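Projects > Plekano > plekano-grasp > README

# plekano-grasp

Plekano is a small grasp planning and control stack for bin picking with a seven-joint KUKA arm and a two-finger gripper. It takes a depth image of a bin full of mixed objects, proposes grasps, throws out the ones the arm can't reach or that would hit a wall, and runs the best one that's left. We wrote it at Jedby because we wanted a picking stack that one person could read from top to bottom in an afternoon, and I'm really happy to say that it still mostly fits that description!

The code is Python with one C++ module for the collision checks. You can run nearly everything without a robot.

## What's in the repo

- `perceive/` — depth cleanup, bin wall fitting, background removal
- `propose/` — grasp sampler and the scoring network
- `plan/` — inverse kinematics, collision checks, path smoothing
- `act/` — the arm driver, gripper driver, and the stop logic
- `replay/` — plays a logged attempt back step by step
- `tools/` — calibration, log browser, config checker

If you only read one folder, read `replay/`. It's my favorite part of the project. Every attempt is written out as a single file with the depth image, all the candidates, their scores, the reason each rejected one was rejected, and the joint path that was sent. You can change a scoring weight, replay last week's log, and see right away which grasp would have been picked instead.

## Quick start

```
git clone plekano-grasp
cd plekano-grasp
pip install -e .
python -m plekano.replay samples/first_pick.log
```

The replay window opens with the candidates drawn over the depth image. Press `n` to go to the next candidate, `r` to show only rejected ones, and `w` to toggle the fitted walls. Lakshmi Krishnan added `w` after a long Tuesday chasing a wall fit that was tilted the wrong way, and I now use it more than any other key.

To run against the simulated arm:

```
python -m plekano.run --arm sim --bin configs/shallow.yaml
```

## How a pick works

1. Fit planes to the floor and the four walls of the bin.
2. Remove everything that lies on or outside those planes.
3. Sample 1,000 grasp candidates from what remains.
4. Score them with the network and keep the top 200.
5. Solve inverse kinematics for each one and drop any with no solution.
6. Check the gripper, wrist, and cables against the walls along the whole approach.
7. Send the best survivor to the arm.

The order matters. The reach and wall checks are slow compared with scoring, so we only run them on the short list. If none of the candidates survives, the planner samples again with a new seed, and if the second round comes up empty too it stops and asks for help.

Gunther Sperling wrote the wall fitting, and it copes very well with sloped sides. Earlier code treated the bin as a box with straight walls, which made it far too nervous near the edges: anything lying against a slope was marked as unreachable. With the slopes modeled properly, the gripper can tilt with the wall and go in beside it.

The wrist is treated as a fat capsule that includes room for the cables. It's a crude model, but a loop of cable doesn't hold still and I would much sooner lose a few good grasps than snag one.
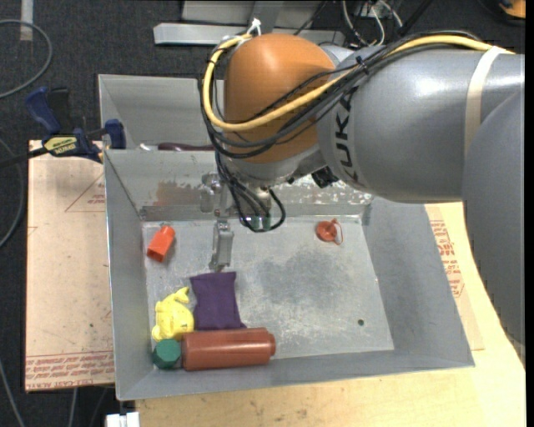
Why is the bin shallow?

Low walls leave more room for the wrist, so more of the proposed grasps pass the collision check and we learn more from each run.

The planner itself doesn't care about depth. Set `wall_height` in the bin config and the checks follow. Deep bins do need a larger candidate count, and you'll want to raise `max_tilt` a little at a time while watching the replay.

## Object sets

Objects are described in `objects/*.yaml`, but please note that the planner never reads those files! It works on depth alone. They exist so that the log browser can filter attempts, which turns out to be wonderful for finding weak spots. Soft things like beanbags and rigid things like blocks and cylinders fail in completely different ways, and you want to look at them separately.

Some things we've learned about shapes:

- Cylinders lying along a wall need the finger to come in between the object and the slope. Use `wall_margin: low`.
- Fabric pouches score high almost anywhere you pinch them. Check the lift as well as the close.
- Small animal toys have narrow parts that look like great handles in the depth image and then bend.
- Thin strings don't show up in depth on our setup. The planner has no idea they're there.
- Objects that touch get treated as one lump by the sampler. The scoring network usually sorts this out, but a push move helps (see below).

## Push moves

New in the August release, and very much Maysoun Obeidat's work. When the best score is under `push_threshold`, the planner can nudge a cluster with a closed finger before trying a grasp. The nudge is short, stays above the floor by `floor_gap`, and always points away from the closest wall.

It's off by default. Turn it on with:

```
plan:
 push: true
 push_threshold: 0.35
 floor_gap_mm: 6
```

I love watching this one work. Please start in simulation though, and keep the speed low the first time you try it on a real arm.

## Calibration

Run `tools/calibrate.py` whenever the camera, the bin, or the table has been touched. The script walks you through a set of poses and prints the leftover error for each. If one pose is much worse than the others, redo that pose before you redo the whole thing.

Then run `tools/check_bin.py`. It compares the fitted walls with the bin config and tells you if the bin has shifted. Clamp the bin. A bin that slides a little on each attempt will slowly poison your logs, and it's surprisingly hard to spot afterward.

## Known problems

- Shiny metal floors give holes in the depth image. The cleanup step fills small ones and marks large ones as unknown, and unknown areas are never entered.
- Round holes in the bin floor sometimes come through as tiny objects. Set `min_blob` higher if you see candidates with nothing under them.
- Path smoothing can take a wide swing at the wrist joint when the start pose is near a joint limit. Henrik Brandes has a fix on the `wrist-swing` branch — try it and tell us how it goes.
- The log browser is slow past 1,000 attempts in one folder. Split them by day.

## Contributing

Small patches are very welcome, and so are logs of failed picks. A failed pick with a replay file is a lovely bug report. Run the tests with `pytest -q` and include the config you used. Keabetswe Chauke looks after the planning code and reviews anything that touches collision checks, so expect a few careful questions there.

If you're porting Plekano to another arm, start from `act/driver_base.py`. The Reuter port needed a new driver and new joint limits, and the rest of the stack stayed as it was.

Jedby, Casterstead | Contact the Plekano maintainers | Copyright Jedby | Back to top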